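Why Is Cereal Sold in a Box?
Skivstead Museum of Everyday Things - Young Visitors' Reading Room
Ages 8 to 11

Most kitchens have a shelf or a cupboard where dry food is kept. Flour, rice, pasta and cereal can all stay there for a long time without a refrigerator. Cereal is usually easy to find, as its box is tall, bright and stiff enough to stand up by itself.

This page explains what a cereal box is made from, what it does and how to store it well at home.

What is the box made of?

A cereal box is made of thin cardboard, which is also called paperboard. Paperboard is thicker than writing paper and thinner than the brown cardboard used for moving boxes. Much of it is made from old paper that has been collected, soaked in water and mashed into a soft gray pulp. The pulp is pressed flat and dried. A smooth white layer is often added to one side so that colors will print clearly.

The box begins as a flat sheet. A machine prints it, cuts it to shape and presses lines into it where the folds will be. These lines are called creases. The side of the box is glued first, and the flaps at the bottom and top are glued later, when the box is filled.

You can see the flat shape for yourself. Ask an adult for an empty box, open the glued edges slowly and lay it on the floor with the printing face down. The flat shape is called a net.

What does the bag do?

Inside most cereal boxes there is a bag. The box protects the cereal from being crushed, and the bag keeps out damp air. Cereal is crisp because it is very dry. If the bag is left open, the cereal takes in water from the air and becomes soft. It is usually still safe to eat, but it does not crunch.

Why are the boxes so colorful?

In a store, many kinds of cereal stand side by side. Each company wants shoppers to find its box quickly. Large letters and strong colors help people recognize a box from far away, even when part of it is hidden by another one.
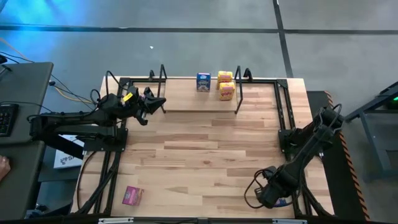
A small shelf is enough for a family's cereal if it is used with care. Stand each box upright with its front facing you. Tall boxes belong at the back and shorter ones in front. When a new box comes home, place it behind the one that is already open, so that the older cereal is eaten first. Shops do the same thing and call it rotating the stock.

Before closing a box, press the air gently out of the bag and fold the top down 3 times. Then tuck the cardboard tab into its slot.

When the box is empty, take out the bag and flatten the cardboard. In most towns the cardboard may be recycled. The bag often may not, so check your local rules.

Words to know

Paperboard: thin, stiff cardboard.
Crease: a line pressed into a sheet to help it fold.
Net: the flat shape that folds up to make a box.
Pulp: wet, mashed fibers used to make paper.

Page last reviewed Mar 20, 2025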